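# What the Store Charged for Eggs

The price went up again the week I took over the store in Pledley.

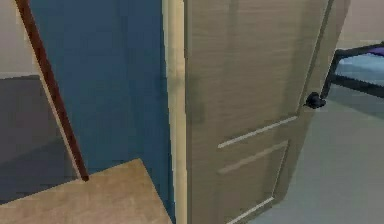 My sister said on the phone that eggs had no business costing that much, and that if I put the new number on the shelf I would hear about it from everybody in town. She had worked a register for years before her knees quit. I told her I didn't set the price. She said people would think I did.

I put the number on the shelf. I used the thick marker so that it couldn't be said I was hiding it.

The first customer was the woman from the bakery. She read the tag, put one carton in her basket, and put a second one back. She asked if it would come down by June. I told her I didn't know. She said the man before me always said yes.

"Did it come down?" I asked.

"No," she said. "But he said yes."

Our eggs came from Husach, the distributor out past the grain elevator. Their driver brought 22 cases, took my signature, and left an invoice with a fuel charge at the bottom and a second charge under it that said only "handling." I called the office. A clerk there told me feed was up, cartons were up, and the handling charge had always existed but used to be part of something else. I asked what it used to be part of. She put me on hold, and after a while the line went dead.

That night I sat in the back with the old account books. The man before me had written small and pressed hard. Under eggs he had two columns, one for what he paid and one for what he charged. For most of a year the second number was lower than the first. Eggs had cost him $447 by the end of that year, in money he never got back. He had not made it up on the bread or the coffee either. I checked.

I had $3000 in the bank and a freezer that made a noise. I couldn't do what he did.

There was another supplier, Valentini, two counties over. I drove out there with the seats down. Their eggs were cheaper by the case, but they wanted a standing order for more than I could sell, and they didn't deliver to Pledley. I worked it out on the back of a feed receipt, with the gas, and it came to 2 cents a dozen in my favor. I ate a sandwich in the car and drove home.

In the morning the bakery woman was waiting when I unlocked. She wanted six cartons for a wedding cake and some other things. She looked at the tag, which hadn't changed.

"They're four cents cheaper at Plollon," she said. Plollon was the big place by the highway.

"Then you should go to Plollon."

"It's eleven miles."

"I know it is."

She set the cartons on the counter one at a time and opened each lid to check for cracks. One egg in the last carton was bad, and I swapped it for her. She paid in cash and counted her change before she put it away.

At the door she asked me again if it would come down by June.

"It might," I said.

She nodded and shifted the bag to her other arm. I went back to see about the freezer.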